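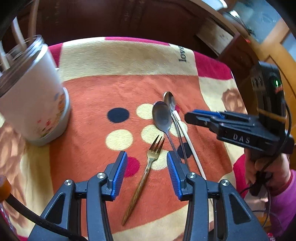

Figure 4.1 Fork, two spoons and a thin white stick on a dotted fleece blanket.

Chapter 4
The Table and What Lies on It

Before you read

Think of the table where you ate your last meal. Was it covered? With what? Write down the names of the utensils you used, and next to each name write the material of the handle. Keep this page, you will need it again in Section 4.3.

4.1 Introduction

In Chapter 3 we studied the kitchen as a place of work: the stove, the sink and the distance between them. In the present chapter we move to the table. The table is a simple piece of furniture, but the objects on it change many times in one day, and for this reason it is a good place to learn how a household keeps order.

We will divide the objects of the table into two groups. The first group is called the cover. It includes tablecloths, mats, runners, and also any other textile which a family puts on the table, even if it was made for a different purpose. The second group is called the service. It includes forks, knives, spoons, sticks, cups and the containers in which these are kept standing.

Students often believe that the service must be a set, where all pieces have the same pattern. In real homes this is less common than the shops would like. In Figure 4.1 the fork has a gold-toned head and a brown handle with wood grain, while the two spoons near it are of stainless steel and are of different sizes. Such a group we will call a mixed service. It is neither better nor worse than a matched set, but it asks for some more attention when it is sorted, washed and put away.

4.2 The cover

A fleece blanket is soft, warm to the hand and light in weight. As a table cover it has one advantage, that the utensils make little noise on it, and two disadvantages. It holds crumbs in the pile, and a cup with a narrow foot does not stand on it as firmly as on a bare table. When the blanket has large panels of color, we can use the panels as zones: utensils on one, cups on another.
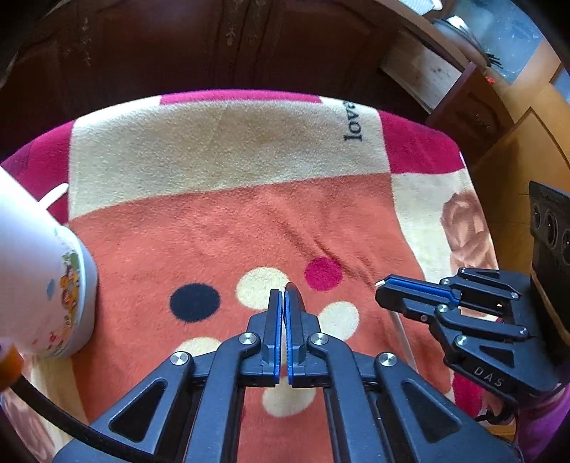
A standing container should be placed toward the side of the cover, where the sleeve does not touch it, and the cloth under it should be pulled flat by hand. Small wrinkles in the middle are not important for the eye, but under a cup they are.

The household survey of Allau, which we use in all chapters of this book, visited 846 homes. In 561 of them the table had some textile cover during the day. The interviewers in the Farías district also noted more than 28 different kinds of cover, among them bed sheets, shawls and one curtain.

4.3 Words for this chapter

Pile: the raised surface of a textile such as fleece.
Bowl: the round or oval part of a spoon, which holds the food.
Tines: the points of a fork.
Mixed service: utensils of different pattern or material used together.

Take now the page you wrote before reading. Mark each utensil with M if it belongs to a matched set and with X if it does not.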